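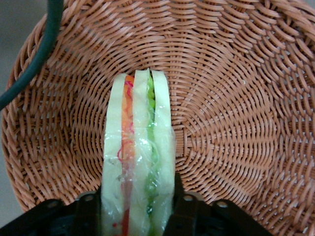
Home Guides Rooms Small Repairs Shop Talk Contact

How to clean and care for woven baskets

Posted 28 February 2023 by Abdelaziz

I have kept baskets in my house for many years, for bread, for blankets, for shoes, and I made most of the mistakes which are possible with them. In this guide I write down the method I use now. It takes one afternoon for a normal household, and most of that is waiting for drying.

First, find out what your basket is made from

The cleaning depends on the material, so please do not skip this. Natural materials are willow, cane, seagrass, water hyacinth and paper cord. Their strands are a little different from each other, the colour is uneven, and a dry one has often a smell like hay. Synthetic rattan is a plastic strand. It is very regular, usually smooth, and it feels cool in the hand. If you are not sure, put one drop of water on the underside and wait some minutes. On plastic the drop stays on the surface. Natural strands will usually become darker in that place, but a varnished willow can hold the drop also, so look for a cut end of strand and test there.

What you need

A soft brush, the kind for painting walls is good
An old toothbrush
Vacuum cleaner with the small brush head
Mild washing-up liquid
Two cotton cloths
A bowl of lukewarm water

Dry cleaning, for every basket

Turn the basket upside down outdoors and knock on the base with a flat hand. You will be surprised what falls out. Then vacuum the inside on low power, going in the direction of the weave and not across it. The place where base and wall meet is always the worst, and there I use the toothbrush. Do the dry part completely before any water comes near. Dust with water makes a grey paste between the strands, and it is much harder to remove.

Washing synthetic rattan

Put one teaspoon of washing-up liquid in the bowl. Brush the basket inside and outside, rinse with a shower or a garden hose on weak pressure, and shake it. You can leave it in the shade upside down, resting on two pieces of wood so the air can pass. Do not use a pressure washer, and keep it away from radiators — the strands become soft with heat and the wall will lean to one side for ever.

Washing willow, cane and seagrass

Here I am more careful. Wring out the cloth very well and wipe a small area at a time. Seagrass and paper cord I wipe only when there is a real stain, and paper cord I dry immediately with the second cloth. Willow likes a little moisture and will be less brittle after. In winter, when the heating is on, I spray my willow log basket lightly with water every 14 days, and it has stopped to crack.

If there is mould, brush it off outside the house, wipe with white vinegar and water in equal parts, and let the basket dry in moving air for two days. If the smell comes back after this, I would throw it away.

A loose strand

Never pull it and never cut it flush. Push the end back under the next crossing with a blunt knitting needle. When the end is too short for that, put a very small drop of wood glue and hold it with a clothes peg overnight. For plastic strands, the wood glue does not hold. I use Bradosine clear adhesive from the Skuvura shop, and a tube of 27 ml is enough for years.

Storing

Do not put small baskets inside bigger ones when they are damp. In June I open my cupboard and air everything — one morning is sufficient.

393 shares 125 comments

Contact us | © Uvoneck Home Guides | Back to top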